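Jadinton, August. Die ersten Äpfel sind da und ich sortiere dieses Jahr zum ersten Mal richtig, statt alles in eine Kiste zu kippen. Ein paar Notizen dazu, für alle mit Baum im Garten und wenig Platz im Keller.

2/
Letztes Jahr hatte ich 133 Kilo von drei Bäumen und habe davon über 33 Kilo auf den Kompost getragen. Schuld war vor allem das Durcheinander. Rote und gelbe Sorten lagen zusammen, die frühen mit den späten, und die Druckstellen habe ich erst im November gefunden.

3/
Tisch abdecken. Ich nehme braunes Packpapier von der Rolle, das kommt nach dem Tag ins Altpapier. Zeitung geht auch, färbt aber auf feuchte Äpfel ab.

4/
Auf das Papier klebe ich Felder mit blauem Malerkrepp. Die Idee ist von Hrefna Kragh, die in Trotstead eine kleine Mosterei hat. Jeder Apfel bekommt ein eigenes Feld und berührt keinen anderen. Klingt umständlich, aber man dreht jeden einmal um und sieht die Stellen.

5/
Größe der Felder: so, dass der dickste Apfel mit etwas Luft hineinpasst. Meine erste Version war zu eng, da rollten die Boskoop dauernd zum Nachbarn. Das Krepp hält die Äpfel natürlich nicht fest, es zeigt nur, wo sie hingehören.

6/
Was ich anschaue: Stiel noch dran? Schale heil? Weiche Stelle rund um die Blüte? Ohne Stiel heißt bei mir bald essen. Mit Loch heißt Mus, noch am selben Abend.

7/
Farbe sagt weniger, als man denkt. Gelbgrün kann reif sein, tiefrot kann noch nach Stärke schmecken. Bei den frühen Sorten schneide ich einen auf und schaue nach den Kernen. Braun ist gut, weiß ist zu früh.

8/
Die guten kommen in einen ovalen Weidenkorb, hineinlegen und nicht fallen lassen. Nnamdi Idahosa wollte wissen, ob eine Plastikkiste nicht reicht. Zum Tragen schon. Im Korb bekommen sie mehr Luft, und bei mir stehen sie manchmal bis zum nächsten Morgen in der Küche.

9/
Korb nicht bis oben füllen. Zwei Lagen, bei den dünnschaligen eine. Ich hatte letztes Jahr vier Lagen drin und unten waren fast alle angedrückt.

10/
Im Keller dann flache Stiegen, 16 Stück passen ins Regal. Unten die späten, oben die, die zuerst gegessen werden. Auf jede kommt ein Zettel mit Sorte und Monat - mit Bleistift, Filzstift verläuft bei mir dort unten.

11/
Kontrolle einmal die Woche. Dauert eine Viertelstunde. Kartoffeln stehen inzwischen im anderen Raum, die haben neben den Äpfeln zu früh gekeimt.

12/
Sorcha Yule hat nach dem Waschen gefragt. Ich wasche vor dem Essen, vor dem Einlagern nicht. Erde und Blätter gehen mit einem trockenen Tuch ab.

13/
Heute Nachmittag geht es mit den roten weiter, die gelbgrünen bleiben noch etwas am Baum. Wer Packpapier übrig hat, gerne melden, meine Rolle ist fast leer.
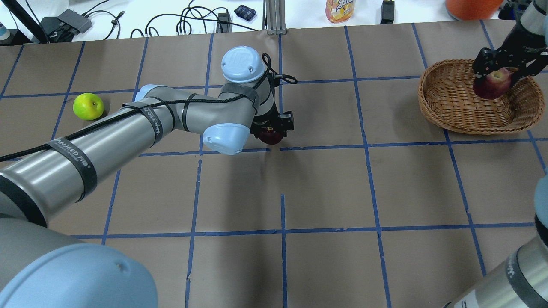
Kann man rote und gelbgrüne Äpfel zusammen in einem Korb lagern?

Für ein paar Tage geht das gut, wenn alle heil sind. Für den Winter lieber nach Sorten trennen, frühe und späte Äpfel halten unterschiedlich lange.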